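Small Supplies 101: Sorting Medical Odds and Ends into Three Bins
Verko Home & Bench
Posted 4/25/19

Last August I finally emptied the cupboard where we keep our medical supplies, and I am a little ashamed to say it took me most of an afternoon. There were 93 separate items on the table by the time I finished, and a good many were things I had bought twice because I couldn't find the first lot. If your own cupboard looks anything like mine did, put the kettle on and let's get it sorted together, because it really is a pleasant job once you have somewhere to spread out.

What you'll need

Three open plastic bins, all the same size and color
A long table or workbench
A big piece of flat cardboard, or two smaller ones
Clear zip bags
A marker and some masking tape

I bought my bins at Papadopoulos, the hardware store down the hill from us, but any open-topped bin will do as long as a box of gloves doesn't fill it to the brim. Mine take up 19 inches of shelf when they stand together, so do measure your shelf before you go shopping (I didn't, the first time, and had to take a set back).

Step 1. Cover the table

Lay the cardboard down before anything else. A slatted bench is a terrible place for small packets, which slide into the grooves and have to be fished out with a ruler. An opened-out shipping carton works beautifully. Slots, punched holes and ragged edges don't matter a bit, just keep your smallest things away from them. If one sheet won't reach, push two together and tape the seam if it bothers you. It bothers me!

Step 2. Line up the bins

Put the bins in a row along one side or across the back, wherever you can see down into them without leaning over your work. I like them along the left because I pick things up with my right hand and sort with the other, but you may well be the opposite. Keep the middle of the cardboard clear. You'll want that space for whatever you're looking at, one piece at a time.

Step 3. Decide what goes where

My rule is to go by shape and wrapping first and worry about purpose later. Little loose white things go into clear bags, and the bags go in one bin. Masks get a bin of their own, stacked flat. Anything long in a sealed sterile wrapper goes in the last one, lying down, with the clear side up so that you can see what it is. 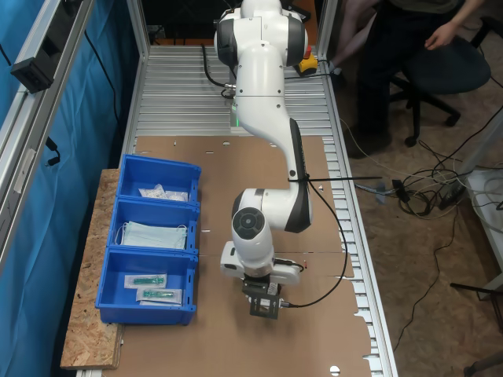
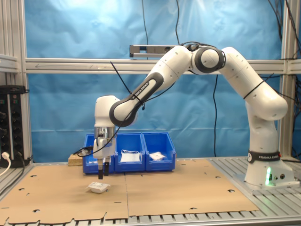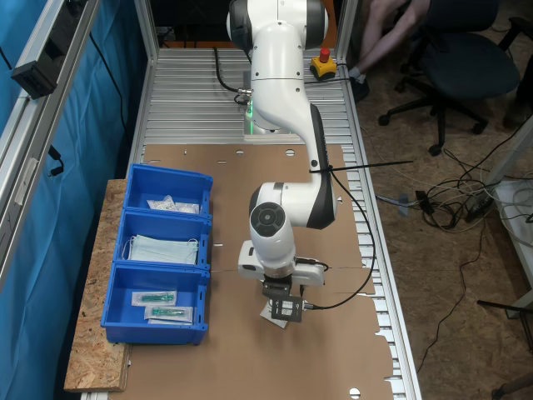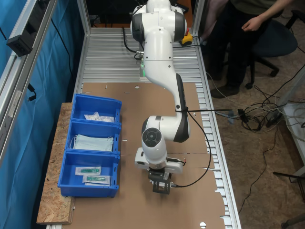
Three blue bins in a row, with brown cardboard laid over the slats.

Step 4. Stack the masks

Take the masks in small handfuls, turn them all the same way and tap the long edge on the table, the way you would with a deck of cards. I keep 25 to a stack. The ear loops will spring up or flop over the rim of the bin whatever you do, and I have stopped fighting them. If they tangle, lift the top mask by its body and the loops will usually let go.

Step 5. Lay the sealed packages flat

Please don't bend these or stand them on end under something heavy. A creased wrapper can split along the seal, and once it has split the thing inside isn't sterile anymore. Check each one for tears and read the date while you have it in your hand. Put the ones that expire first on top. Two or three to a bin is plenty for a house like ours; the spares can live in their carton.

Step 6. Bag the little things

Clear bags beat boxes for this, to my mind. Write the contents on a strip of tape, press the air out before you close the bag, and don't overfill it. I used Ristix bags for years and still have a drawer full, though I find the zipper stiff and my daughter closes them for me.

Step 7. Label and put away

One word on the front of each bin is enough. I once made a numbered list, with a chart, which I called the Takenum system and was very proud of, and it lasted until the first scraped knee. Now the tape says MASKS, SEALED and SMALL, and everybody in the family manages.

Carry the bins to the shelf one by one, in the order they stood on the table. Fold up the cardboard and slide it behind the cupboard for next time. I go through ours again when the clocks change, mostly to check the dates, and I'm done before the tea gets cold.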